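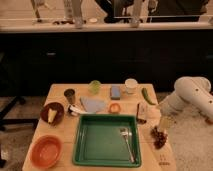

Fork in the green tray, orange bowl to the left.

About Skestska

Skestska is an indexing company. We read conference proceedings, society bulletins, annual reports of learned bodies and the occasional commemorative volume, and we write down what is in them so that other people can find it. If you have ever needed a four-page paper on canal sediment that was read aloud at a regional meeting, printed in a run of a few hundred copies and cited ever since with the wrong year, you are our customer. Possibly you have already written to us. If it was about the canal sediment, we have it, and the year is wrong in three different ways.

Our office is in Turnasby, above a shop that sells curtains. The stairs are steep and the door at the top sticks in damp weather, so give it a shove.

What we make

Our main product is a database called Favirari. It holds article-level records for material that larger indexes skip, usually on the reasonable grounds that it is a nuisance. Each record gives the title in the language of the text, the title in English where the publication supplied one, the names of the authors as printed, the meeting or body that issued the volume, the page range, and a note saying where a copy can be consulted. Where the volume has no page numbers, we say so. Where it has two sets of page numbers that disagree, we give both and let you fight it out with your citation style.

Favirari covers 3126 titles at present. Some of those ran for decades and fill a wall. Others produced a first issue with a stirring editorial about the need for a regular publication in the field, and then never appeared again. We index the editorial too.

Our other product is Wannasri, a file of names. It began as a box of cards for our own use and was put online when people kept phoning to ask us what was in the box. Wannasri connects the various forms under which a society, a committee or a congress has published. Learned bodies change their names more often than you would think, generally after a merger, a quarrel or a new letterhead. One body in the file has used 16 names, two of them at the same time. Look up any one of them and Wannasri will show you the rest, in order, with the years each was in use and the printed source we took it from.

How we got here

Skestska started as a contract job. A university library had a basement room of unbound proceedings and a grant to deal with them, and the people hired to do the work were told it would take one summer. They were given two desks, a kettle and a typed list of the contents of the room. The list turned out to describe a different room.

By November they had worked through one side of the basement and the grant had run out. They had also become interested, which was the more serious problem. The company was set up to finish the other side, on the understanding that it would then be wound up and everybody would get proper jobs. The other side took six years. In that time three more libraries had asked whether we might look at their basements, and the winding up was put off until things got quieter.

They have not got quieter. We moved to Turnasby when the university needed its room back (it is now a room for bicycles) and we have been above the curtain shop ever since. The kettle came with us. It has been replaced, but it is still spoken of as the same kettle.

How the work is done

An indexer takes a volume and reads it. We mention this first because visitors tend to expect something cleverer. There is software, and it is good at the dull parts: it spots a record we already have, it checks that page 212 does not come before page 198, and it complains about hyphens. Deciding what a paper is about is still done by a person with the paper open in front of them, and when the person can't tell, a second person is asked. If the second person can't tell either, the record says "General."

We take titles from the first page of the paper, since the contents list at the front of the volume was usually typed by someone in a hurry. When the two differ in a way that matters, both are searchable. Misprints in titles are kept as printed, with the corrected word added so you can find it. We do not tidy up an author's English, and we do not tidy up anyone else's either.

Every new record is seen by another indexer before it goes live. This slows us down. We have been advised by several consultants to check a sample instead, and one of them was kind enough to put this advice in a report, which we indexed. The abstract had a mistake in it.

Records go live twice a month. They used to go live when we remembered.

Searching Favirari

You can search Favirari by title word, author, issuing body, place of meeting or subject heading. The box on the front page searches all of these at once, and for most purposes that is enough. The advanced form exists for people who want it and has more fields than anyone has been seen to use.

Some things worth knowing before you start:

Accents are ignored in searching and kept in display.

Names in non-Latin scripts can be searched in the original or in romanized form. We follow the romanization used in the publication, plus the standard one if it is different. It is nearly always different.

A search for the place of meeting looks for the town as it was called when the meeting was held, and also as it is called now. Meetings held on ships are under Ships.

Subject headings are our own. They grew up over a long period and in places you can tell. "Drainage" and "Draining" are both valid and mean separate things. A scope note explains the difference and was the subject of some feeling in the office.

If you get no results, try fewer words. If you get far too many, you have probably typed "report."

Access

Wannasri is free to everyone and needs no login. Favirari can be searched free of charge, and the first lines of any record are open to all. The full record, with the holdings note and the export button, is for subscribers. Over 60 libraries subscribe, most of them universities, along with a few government departments and one brewery that has never told us what it uses it for and pays on time.

Individuals without a library behind them can ask for up to 50 full records a year at no cost. Write to the office and say which ones. You don't have to prove you are a scholar, and please don't send a resume.

We do not supply copies of the papers themselves. We tell you which library has one. A good number of callers feel that this is stopping just short of being useful, and we understand the feeling, but the papers belong to the bodies that issued them, even when those bodies have not answered a letter for some time.

Who works here

We are a small staff of indexers, with one programmer and an office manager. Between us we read a decent number of languages, some of them well. For the ones nobody in the building can manage, we have a circle of outside readers who are paid by the page and who are, as a group, the most punctual people we deal with.

Most of our indexers came from library work. Others arrived from translation, from geology, and from a long spell of proofreading timetables. What they have in common is that they can't leave a wrong volume number alone. This makes them very good at the job and tiring at restaurants.

When we are hiring, we say so on this page. We are not hiring now. Letters sent in anyway are read and kept, and two of the present staff got in that way.

Corrections

Please send them. There is a link at the bottom of every record, and it goes to a mailbox that a human being opens each morning. Tell us the record number and what is wrong. If you can, tell us how you know, since "I was there" is a perfectly acceptable source but we like to note it.

Authors sometimes ask us to remove an early paper they would prefer not to be reminded of. We can't do that. We are happy to add the later one in which you changed your mind, and the two records will be linked.

Offers of material

We are always glad to hear of runs we don't have. Before sending anything, look the title up in Wannasri under every name you can think of, as it may be sitting in Favirari under one you wouldn't have guessed. If it is missing, write to us with the title, the years and a rough idea of the shelf space. Please do not ship boxes without asking. The stairs have been mentioned.

Volumes lent for indexing are returned by the same route they came. Volumes given to us are indexed and passed on to a library that wants them, and we will tell you which one.

Getting in touch

The office is open from nine to half past four on weekdays, with a gap at lunch. Email is answered within a couple of days, or longer if your question is interesting. The phone is answered when somebody is near it.

Visitors are welcome by appointment. Ring the lower bell. The upper one belongs to the curtain shop's stockroom, and they would like it left alone.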